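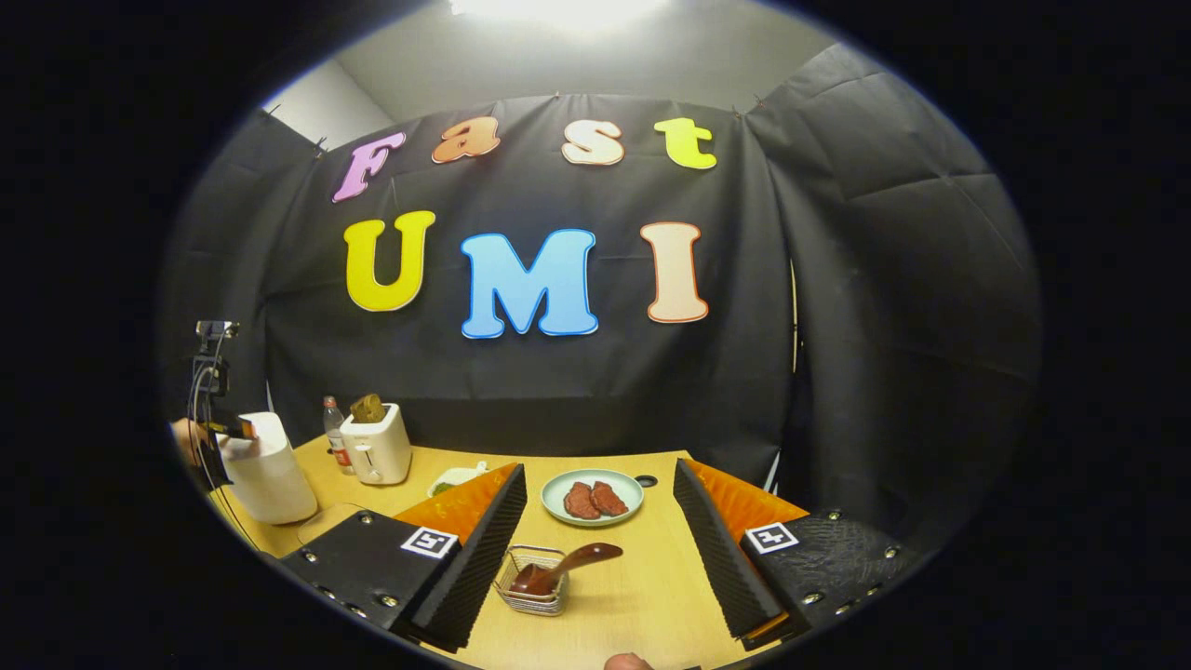 Photo: Medau Picture Library

How to prepare and submit a paper petition on end-of-life care

Last updated: 20/10/2023

These instructions cover a paper petition to Nuldale District Council asking it to take a position on hospice provision or assisted dying legislation. The council can't change the law on either subject. It can pass a motion, write to ministers and review the grants it makes to local hospices, and the petition should ask for one of those.

Online petitions go through a separate system and have a different closing procedure. Signatures from the two can be added together only if the wording is identical, including punctuation.

1. Write the request

Begin with the words "We, the undersigned, ask Nuldale District Council to" and finish the sentence. One request per petition. If you want the council to write to the minister and also to protect the hospice grant, prepare two petitions.

Put the argument underneath in a separate paragraph headed "Reasons". Keep it under 12 lines in a readable type size. Figures quoted in this paragraph need a source, given in brackets. Avoid naming patients, families or individual doctors, even where the case has been in the newspapers.

The wording can't be altered once the first signature has been collected. Have it checked by someone who wasn't involved in drafting it, preferably someone who disagrees with you. They will find the ambiguous phrase faster than a supporter will.

2. Register the petition

Send the wording to the petitions officer before printing anything. You will receive a reference number and a closing date. The form asks for a lead petitioner, who must live, work or study in the district and whose name will be published. A church or campaign group can't be lead petitioner, but it can be listed as a supporter on the second page of the form.

Registration can be refused if the wording is close to that of a petition considered in the past year. In that case ask for the earlier reference number and read the minutes. A narrower request on the same subject is normally accepted.

3. Lay out the sheets

Every sheet must carry the full request at the top – not a summary, and not a reference to a covering page. Sheets without it are removed before counting.

The columns are: printed name, house number and postcode, signature, date. Do not add columns for email or telephone. If you want to contact supporters later, use a separate form with its own consent box and keep it on a separate clipboard.

Number the sheets at the bottom right before they are copied. The Amarasinghe template, available from the library desk, has the columns already ruled and takes 12 names to a side. Print on one side only.

4. Collect signatures

Permission is needed for a table or stand on council land, including the market square. Allow a month for the reply. No permission is needed to walk about with a clipboard on a public pavement, provided the way is kept clear. Supermarkets and surgeries are private premises, so ask the manager.

Don't collect at the entrance to a hospice, hospital or funeral director. It isn't always prohibited, but complaints about it tend to be read out at the meeting.

Each person signs once, for themselves. A husband can't sign for his wife. Someone unable to write may ask a helper to complete the line, and the helper should put their own initials after the signature.

5. Check and count

Strike out incomplete lines with a single ruled line so that the entry can still be read. Write the number of valid lines at the foot of each sheet and initial it. Then enter the totals in a list by sheet number.

As a guide to wastage, the last petition on hospice beds was handed in with 3448 signatures. The council rejected 89 for missing postcodes and 38 as duplicates – a low proportion for a petition of that size.

6. Hand it in

Deliver the original sheets to the main reception and ask for a dated receipt. Keep scans. The Token scanner at the library takes a stack of sheets and is free to cardholders.

The lead petitioner may speak when the petition is heard. Requests to speak must reach the petitions officer in writing before the agenda is published. Petitions handed in after the December meeting are held over to January.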